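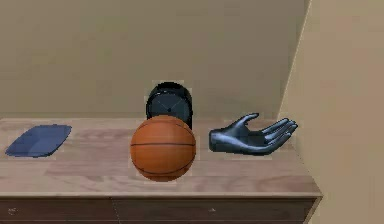
How do you get a sourdough starter through two weeks of vacation without asking anyone to feed it? Feed it a little stiffer than usual, let it sit out for an hour, then put it in the fridge and go.

I've been meaning to write this up because I got three emails in a row asking the same thing after my last post, and I kept typing out the same reply. We're heading to Ullville in July for the long trip, so I've been rehearsing – yes, I do practice runs for my starter, laugh all you want.

My normal feed is equal weights of flour and water. Before a trip I drop the water until it looks like a lumpy dough you could roll into a ball. It ferments slower that way, and it has more to eat while I'm off eating somebody else's bread. I use 200 grams of flour for the travel batch, way more than I keep going at home, and I go for whole wheat if I have it. (I buy the Wimora one when the little store up the hill has it in, otherwise whatever's cheap.)

Lid on but loose! I tightened one once before a weekend at my sister's and it hissed at me when I opened it.

When you get home it will look awful. Mine had a puddle of gray liquid on top last time and smelled like nail polish remover. Pour the liquid off or stir it in, I've done both and couldn't taste a difference. Then take a spoonful from the middle, feed it the regular way, and leave it on the counter. It took 4 feeds before mine doubled again and I was getting grumpy by the third. If you see pink or orange streaks or anything fuzzy, though, throw the whole thing out and wash the jar.

As a backup I also dry some. Smear it thin on parchment paper, leave it for 2 days until it snaps, crumble it into an envelope. I have one in the cupboard marked Hovusska, from the rye starter I brought home from there, and I woke up half of it this winter. It was sluggish for most of a week and then it nearly climbed out of the jar – I was so happy I made pancakes at nine at night.

Next time I want to get into flour temperature, which a couple of you asked about, and I still owe you the olive loaf recipe. It needs one more try. The last one spread out like a frisbee.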